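The little whiteboards: a gallery, sort of

I said I'd put up a page about the whiteboards and then didn't for ages, so this is me finally getting round to it. If you came over from the Ferley swap group, hello, and sorry for the wait! If you've just wandered in, this is a page about small whiteboards, the sort that stand up by themselves on a desk or a kitchen counter, and I have rather a lot to say about them for someone who only meant to buy one.

It began in January, when I was trying to get my week out of my head and on to something I could wipe clean. Paper lists don't work for me. I write them, I lose them, I find them in a coat pocket after the thing has happened. A big board on the wall was out of the question (rented flat, crumbly plaster, a landlord who notices things) so I went looking for something small with its own feet, and found there's a whole world of them. Tall ones, wide ones, ones with a drawer underneath for your pens, double-sided ones that flip over and trap your fingers.

My favourite shape by a mile is the square one with rounded corners. It doesn't take over a table, you can't catch your sleeve on it, and a square makes you write short. I also have a soft spot for a thin coloured border. A plain white board in a plain white border looks like office leftovers to me, and a fat plastic one eats up the writing space, so a skinny line of colour is just about perfect. 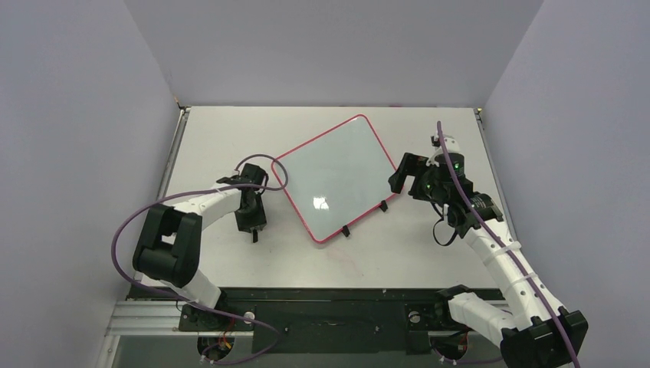
Words and page by Raelene Ngata
Filed under: Desk things, Lists, Small and useful
Wed 12 July

Pinkish-red edge, rounded corners, two little black legs. I love that colour with the pale blue-grey of the surface, and the shine on it is a proper shine.

Which brings me to glossy versus matt, the subject I get the most messages about. I'm a glossy person. The pen glides, the colours look brighter and it generally wipes off with a dry cloth if you haven't left it for a month. The price you pay is glare. Anything with a surface that shiny will bounce a light straight back at you, and if it happens to land where you've written "dentist" then you are not going to the dentist. I spent a whole week shuffling mine along the counter to find the good spot, and it ended up by the bread bin, turned slightly towards the door.

Satish Mathew, who I swap boards with fairly often, is firmly in the matt camp and tells me so. His point is that you can read a matt board from across the room at any time of day. Fair enough! But his has gone grey in the middle where he rubs things out, and he has to go at it with a damp sponge every Sunday, so I'm staying where I am.

Now, legs. I've become quite boring about legs. What I want is a pair set far enough apart that the board doesn't rock when you press on a corner, and dark rubbery feet if I can get them. Clip-on legs are handy for posting or packing because the whole thing goes flat, but check how stiff the clips are before you buy. My first board had such loose ones that writing anything on the top line made it lean back, slowly, like somebody nodding off on a bus. I wrote everything in the bottom half for weeks before I gave in and wedged the clips with a fold of card. It's still going now, card and all.

If you're tight on space, try standing your board at an angle instead of square to the edge of the table. It sounds like nothing, but a board set on the diagonal can be read from two chairs, and it leaves you a useful corner behind for a mug or the pen pot. I do this at breakfast so that whoever sits opposite can see it's their turn for the bins.

A few bits people have asked me:

Pens. Fine tip, always. The fat ones that come free with a board are made for lecture halls, and on a small square you'll get three words and a smear. Mine are Tipoki ones, black and green, and I keep them lying down flat so they don't dry out at one end. The red ones stain, in my experience, so I've stopped buying them.

Cleaning. A dry cloth every day and a barely damp one when it starts to look cloudy. I don't use kitchen spray. I did it once on an old board and the surface went tacky and held on to every mark after that. An old cotton sock over your hand is better than any of the felt erasers I've bought, and it goes in the wash.

Ghost writing (the faint leftovers, not the other kind). Scribble over the top with a fresh pen, leave it for a few seconds and wipe the lot away together. Morfudd Lewis taught me that one and I felt as if I'd been let in on a family secret.

Magnets. Some of the small boards take them and some don't, and the listings are hopeless at telling you. Take a fridge magnet with you if you're buying in a shop. I've done this in three shops now and only been looked at oddly in one.

Size. Measure the spot before you order. I know, I know. My Plekon board came in a box so big that I thought they'd sent me a coffee table, and it now lives at Hamish Lockyer's house, where he uses it for darts scores and is very happy with it.

As for what to put on one, mine says much the same things every week. Today's jobs down the left, food we're low on down the right, and a strip along the bottom for whatever I'm looking forward to, even if that's only a bath. Silvana Furtado does hers as a single word for the day, written as large as it'll go, and rubs it out before bed. I tried that and the word was "hoover" four days running, so back to lists.

The swap list is up to 26 boards at the moment, which is more than I ever expected, and most of them are looking for a new home because somebody moved desk or changed their colours. If you'd like to join in, leave a comment with the size, the colour of the border, whether it's glossy or matt, and what state the legs are in. Please do be truthful about the legs. Postage is between the two of you, and a bit of cardboard on each face stops the surface getting scratched on the way.

I'm still after a square one with a thin green edge, if anyone spots one. Yellow would do. I'll swap for a nearly new Trikudel (wide, matt, pen tray along the front, one small scratch near the top) or a bundle of pens and a very nice sock.

Comments are open until the end of the month. I read them all, usually with toast, so give me a day or two to answer.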